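Nesirar multi-finger hand, arm-mounted

Demonstration units available at Trurkley

The Nesirar is a multi-fingered hand for handling objects that do not keep their shape. It can be ordered on its own or fitted to an arm by our workshop. Lead time for a fitted unit is 9 weeks.

Open day notes

We held an open day at Trurkley in September and 181 people came through. Tianyou Xiao ran the hand for most of the day, working with soft goods on a table-top cell. Visitors asked mainly about long fur and loose fabric, which catch in many two-jaw grippers.
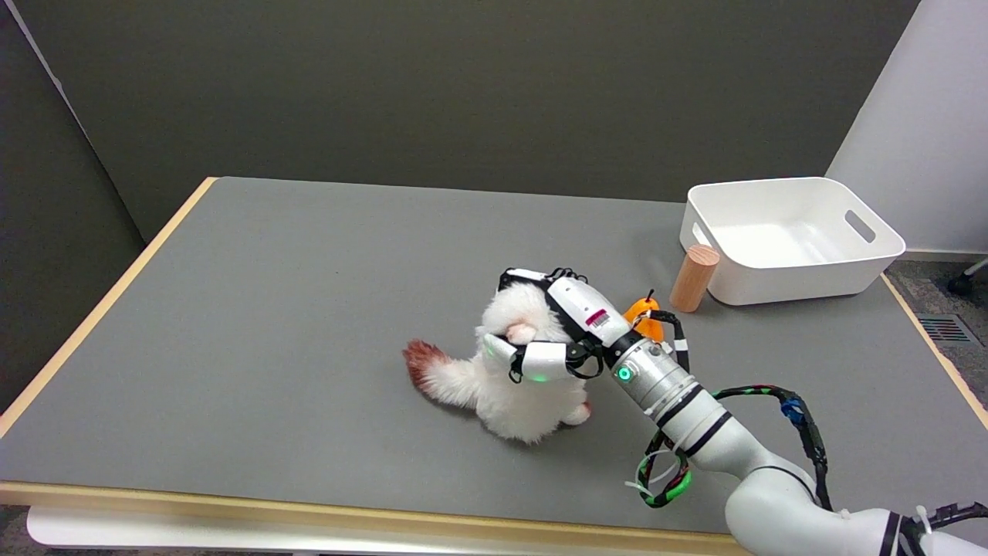
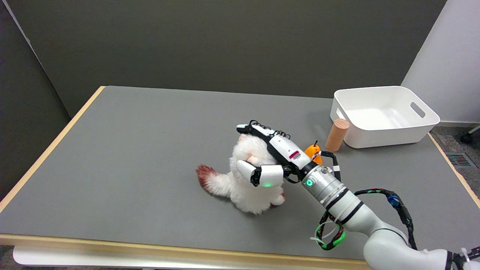 The hand closed on a long-haired plush toy, with the white bin at the back of the table.

Reading time: 2 minutes

The ring light on the wrist is green in both views. Cables are carried outside the arm on all demonstration units — customers who need them covered can order the Sunier sleeve, part number 2193.

Several visitors wanted to know whether the hand can be taught a new object on site. It can. Allow half a day for the first one and less for the next. Grip force is set in the Su control software on a scale from 0 to 100, and we suggest starting low with anything stuffed or padded.

Book a demonstration

Visits are by appointment. Bring your own samples if you can, up to the size of a shoebox. Marjorie Bainbridge handles bookings and will send directions and the site rules — closed shoes are needed in the workshop.

Page updated December 3, 2021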